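3.2 Equipment under review

The product under review is the Cestar hand-held gripper kit, supplied by Lungu for the recording of everyday handling tasks. Each kit contains a two-finger gripper tool, a wrist strap, a charging base and a set of spare finger pads. The operator carries the tool by hand and performs the task directly, and the recordings are later used to train a robot arm fitted with the same fingers. Lungu offers the kit by purchase or by yearly lease; the present review concerns the leased version, which was delivered to the Trundenau test site in November.

The fingers are flat black plates joined to a set of linkage arms. Brass-colored rings are set into the pivot openings of the linkage, and the inner face of each finger carries a dark, textured pad. The supplier's manual treats the pads as wearing parts and asks that they be checked at the start of each working period. Our own practice was to log their condition before and after every block of trials, together with the name of the operator.

Footwear was selected as the main object class. Shoes are soft in some places and stiff in others, they are often handled in pairs, and their laces present a known difficulty for two-finger tools. The pair shown in Figure 4 is light in color, with white laces and a heel collar that leaves a rounded opening toward the operator.
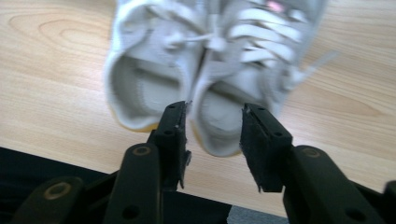
Trials were carried out by two operators, Marlina Pangaribuan and Helmi Rantala, neither of whom had used the kit before. Each received one hour of instruction from the supplier and a printed task sheet. The sheet named the object and the desired end position but left the choice of grip open. Operators were free to take hold of a shoe at the heel, at the tongue or across the sides — whichever they judged most secure — and to change their choice between trials.

A total of 259 trials was recorded in 16 blocks. A trial was kept for analysis if the object was released at the end position without the use of the free hand. Trials in which the operator stopped to adjust the strap were repeated and are not included in the total. Virgil Cozma reviewed all recordings, and Roxana Nedelcu reviewed a separate sample of 100 without access to his notes. Where the two reviewers disagreed, the trial was discussed with Marius Sima and a single label was agreed upon.

Pad wear proved to be the main practical concern. The pads have a matte, slightly uneven surface, and fraying can be seen along their edges in the close view of the fingers in Figure 4. The lease agreement covers replacement pads but not the labor of fitting them, and the manual gives no limit beyond which a frayed pad should be taken out of service. We recommend that such a limit be added. In the absence of one, operators at Trundenau were told to continue as long as the pad stayed fixed to the finger and to note any loose material in the log.

Figure 4. The Cestar gripper with light-colored sneakers, and a close view of the opposing finger pads.

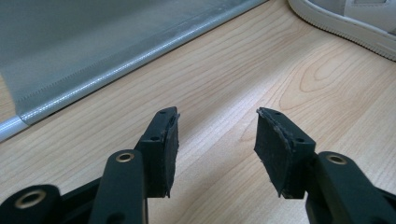 3.3 Comparison with the Jelloseck service

Jelloseck offers recording as a full service, with its own operators and tools, and delivers only the finished data. The customer therefore has no pads to replace and no log to keep, but also has little say in how a given object is held. The same task sheet was sent to Jelloseck without changes, and the delivered recordings were reviewed under the procedure set out in Section 3.2.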